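Epoxy floor in a small packing room: gloss topcoat or matte?
Forum: Workshop and Light Industrial > Floors and Coatings
17 replies, 1,233 views. Showing selected replies, oldest first.

slabside_tom
Original post. The existing floor is dark green epoxy, full gloss, and I want opinions before I order for the second room. 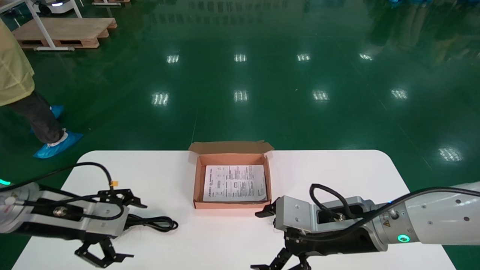 What I need to decide

The second room is bare concrete, power troweled, poured in July. Use is bench work and packing. Foot traffic, pallet jack once or twice a day, no forklifts. The quote from Hindar is for the same system as the first room: primer, one body coat, gloss polyurethane topcoat. They offer a matte version of the topcoat for 8 percent more. My complaint with the gloss is glare. The ceiling panels come back off the floor as bright rectangles, and anyone looking down at a printed sheet on a table gets the reflection in the same field of view.

Questions: does matte hold up, does it clean, and is there something in between?

---

mudjack
Matte holds up fine. Same resin, with a flattening agent mixed in. Abrasion numbers on the data sheets are usually a little better, if anything, and scratches show less. Cleaning is the tradeoff. The surface has more texture at small scale and it holds black rubber marks from casters.

---

kv_coatings
I disagree with "same resin" as a general statement. Some suppliers sell a matte product with a different solids content and a different recoat window. Ask for both data sheets and compare solids by volume before you assume it is the same film. I had one job where the matte went down at a noticeably thinner dry film because the installer used the spread rate from the gloss sheet.

---

mudjack
Fair. I was going by the two I have used. Check the sheets.

---

ortuno_bay2
We have satin in the Ortuño building and matte in the loading bay. Satin is the one I would repeat. The lights show as a soft patch with no hard edge. Auto scrubber with a red pad and neutral cleaner does the whole room in one pass. The matte bay needs 2 passes and still looks gray along the wheel paths.

---

flatline_e
Has anyone addressed the lights? A floor coating is an expensive way to fix glare. Diffusers or a change in panel position relative to the benches will do more. Measure it: sit at the bench, hold a sheet where you would read it, and have someone switch off one row at a time. If one row accounts for most of the problem, turn that row or put a microprism lens on it.

---

slabside_tom
Switching rows separately is possible in the new room, not in the old one. Everything in the old room is on a single circuit. The lens idea is worth pricing. Table tops are white, and I had not considered how much they contribute.

---

flatline_e
White tops contribute a lot of general brightness but not much mirror reflection unless they are polished laminate. Wipe a mat over one for a day and compare.

---

kv_coatings
Another point on color. A dark floor with a gloss finish gives the worst contrast between the reflected fixture and its surroundings. The same gloss on light gray looks far less busy because the background is closer in brightness to the reflection. If the second room does not have to match, go lighter and you may be able to keep the gloss.

---

mudjack
Light gray shows every tire mark, so you are back to scrubbing. I would take dark satin over light gloss in any room with a pallet jack.

---

kv_coatings
We will not agree on that one. Marks on light gray come off with a degreaser. You cannot scrub off a reflection.

---

jornby_wet
Slip resistance has not come up yet. Smooth gloss is poor when wet, and smooth matte is not automatically better. Flattening agent changes how light scatters. It does not give you a profile your shoe can grip. If there is any chance of water at the door, broadcast fine aluminum oxide into the topcoat for the first few feet inside. We did that at the Jornby site and left the rest smooth so it would still mop clean.

---

slabside_tom
There is an outside door. Would the grit strip look different under satin?

---

jornby_wet
Slightly duller. You notice it if you look for it. Tape a straight line and it looks intentional.

---

tramis_user
If you go with a two-part satin, stir the can all the way to the bottom and keep stirring between pours. The flattening agent settles. I used the Tramis kit and got a shiny band at the last third of the floor from a bucket that had been sitting while we rolled. The fix was to sand and recoat wall to wall. A spot repair in satin will always show.

---

slabside_tom
Current plan: dark satin, grit strip at the door, light rows on separate switches. I have asked Hindar for a sample board in satin and matte and for the solids figures on each. Moisture test on the slab is still to be done, so no order until I have that reading.

---

kv_coatings
Put the sample boards flat on the floor under the lights. Everyone holds them up at eye level and picks the wrong sheen.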